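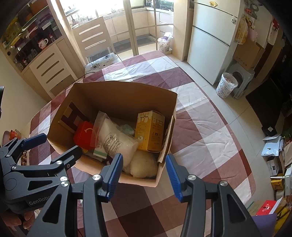

A part-filled box on the checked tablecloth, with the pantry shelves behind.

Gremden launches Estrella, a swap box scheme for everything lurking at the back of your cupboards

April. For immediate use.

Hello, I'm Milagros Pangilinan and I run Gremden, which is a very small company with a very large interest in other people's cupboards. I normally get someone else to write these releases, but I've been so excited about this one that I wanted to do it myself (sorry in advance to any editors, please cut as you like).

From this month we're opening up Estrella, our household swap box scheme, to anyone in the Lovasetti area who would like to join. You get a cardboard box from us. You fill it with useful bits from around the house that you don't need any more, we collect it, and a box packed by another household comes back to you. Membership is £8 a season and that covers the box, the collection and the delivery.

I should say what we mean by useful bits, as it's the thing I get asked most. Have a look at the box in the photo. There's a red plastic container in there, a clear zip-top bag, a yellow product box with cartoons on it, something white and fluffy, and a little white and green carton down in the corner. It's a proper mixture, and that's how we like them! We did try themed boxes when we started out, kitchen things in one and toys in another, and people found them terribly hard to fill. Once we said "anything goes, within reason", the boxes started coming back in days.

Within reason does need a bit of explaining. Food has to be sealed and in date. Soft toys should be washed. Anything with a plug has to come to us separately so Rok Stojanovska can test it in our workshop, and we can't take medicines, knives or candles that have already been lit. Glass is fine if you wrap it well, and a tea towel does the job beautifully if you don't mind parting with the tea towel too.

We ran Estrella quietly for a season before telling anybody much about it, and 100 households took part. Between them they passed on 1,380 items. I've read every one of the slips people tuck in with their boxes and I'm still grinning about some of them. One family got a jigsaw, a tin of pineapple and a set of napkin rings and wrote back to say they'd used all three on the same Sunday lunch, although I never did find out how the jigsaw came into it.

"I'd been moving the same cake tins from shelf to shelf for years," said Maribeth Ambrosio, one of our first members. "I put them in the box before I could change my mind, and I got a lovely big mixing bowl back. My daughter has already asked if she can do the next one."

Alfredo Tagle, who joined with his two teenagers, was more cautious. "I thought we'd end up with somebody's rubbish. We had one odd thing, a egg slicer with a wire missing, and the rest we kept. The kids fought over the headphones."

(We've since added a line to the packing card about checking that things are whole. Thank you, Alfredo.)

Packing is best done at the kitchen table, in my opinion, with the cupboard doors open and a cup of tea on the go. Put flat things upright against the sides, heavier things at the bottom, and let the soft stuff fill the gaps. If the flaps won't close, leave them open and we'll tape an extra piece of card across the top when we collect. Each box takes more than you'd think, and mine nearly always ends up with one last thing wedged in at the side.

We're also pleased to be working with Nultus, who are lending us shelf space for boxes waiting to go out. Consolacion Layug is looking after the matching from there, so if you have allergies, pets or very strong feelings about ornaments, she's the person to tell. There's a space for it on the joining form and she does read it.

Collections run in the mornings from 9am, and you can choose to leave your box in a porch or with a neighbour. Members can send up to 2 boxes a season. To join, ask for a form at the Gremden workshop counter or pick one up from Nultus, and we'll drop off your first empty box within the week.

If you'd like to come and see boxes being packed, or talk to a member at home, just let me know. I'm happy to chat, and I can nearly always find a biscuit for visitors.

Press contact: Milagros Pangilinan, Gremden
Member interviews and further photographs available on request.

ENDS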